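Rotness posts first results from simulated gripper and controller comparison

30 December 2023

Rotness has released the first set of results from its simulated tabletop benchmark, which compares two gripper finger sets and two arm controllers on short household pick-and-place tasks. The release covers 600 episodes, all run in simulation. Scene files and per-episode logs are available for download, along with the scoring script.

Work on the benchmark started in the spring, after an earlier trial on real hardware gave results that could not be repeated from one lab to another. Moving the comparison into a renderer removed differences in lighting, table height and object wear. It also made it possible to rerun any failed grasp from the same starting state.

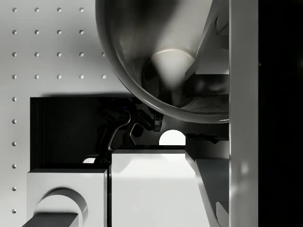

Gripper linkages and a reflective bowl in a close-range simulated view.

Both finger sets were modeled from supplier drawings. The Vovis set has a narrow tip and a stiff linkage. The Stikach set is wider and was given a soft contact layer in the physics model, with friction values taken from the supplier's data sheet. Each set was run with the stock position controller and again with a force-limited controller written at Rotness, for a total of 4 configurations. Closing speed was the same throughout.

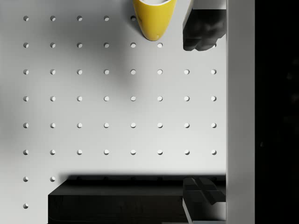 Approach height produced the largest spread in the results. With the position controller, a target set too low drove the fingertips into the table model and the episode was stopped; a target set too high closed on the upper part of the object and tipped it. Views from above were used to check lateral alignment before closing, and the regular pattern of holes in the white board gave the team a fixed grid to measure against, with the two black fingers facing each other across it and the yellow cup off to one side. Errors larger than 5 mm at this stage were logged as alignment faults, separate from grasp faults. The force-limited controller recovered from most low targets but did little for the high ones.

Camera placement was tested in a second series. The close views gave better contact information and were preferred for tuning finger closure. They were poor for planning, as the arm or the object often filled much of the view at the moment the next move had to be chosen.

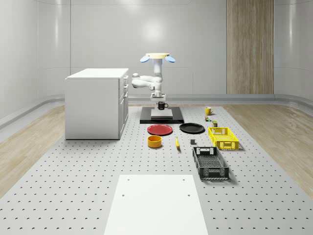
Scene layout was held constant within a series and changed between series. Start poses were drawn from a list, and the arm returned to its folded pose before each reset. Object choice was meant to cover shapes that fail in different ways: flat items such as the red and black plates, a banana lying diagonally on the table, mugs with a handle on one side, and two crates with open sides that fingers can catch on. Plates had the lowest success rate in every configuration. The release notes say an edge-grasp routine is being written for them and will be added in January.

On the controller side, the force-limited version was slower per episode but dropped fewer objects. The gap was widest on cylindrical items and close to nothing on blocks. Run time on a single workstation was around 50 episodes per hour with rendering on -- faster with rendering off, though the camera series cannot be run that way. Both controllers used the same motion planner and the same joint limits.

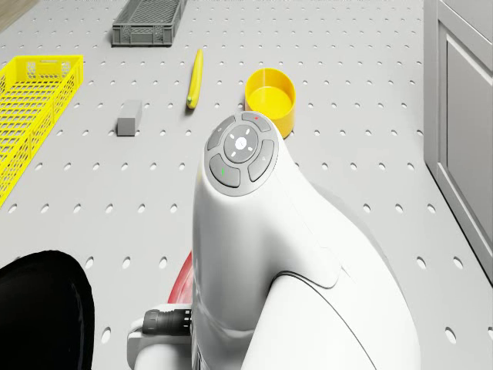
Sharifi, which received an early copy of the logs, replied that the controller result looks sound but that the finger comparison should be read with care, as a contact layer in simulation depends heavily on the friction value chosen. The company asked for a sweep over that value before any ranking of the two sets is published, and for the stopped episodes to be reported in a separate column.

Rotness has agreed to the separate column. The friction sweep will be run on the cup and block tasks first, using the existing start poses, and the object meshes will stay unchanged so that old and new logs can be compared directly. Known issues in the current package include a missing collision shape on one crate handle and a time stamp offset in the overhead camera logs. A patch for the time stamps is already in the download folder.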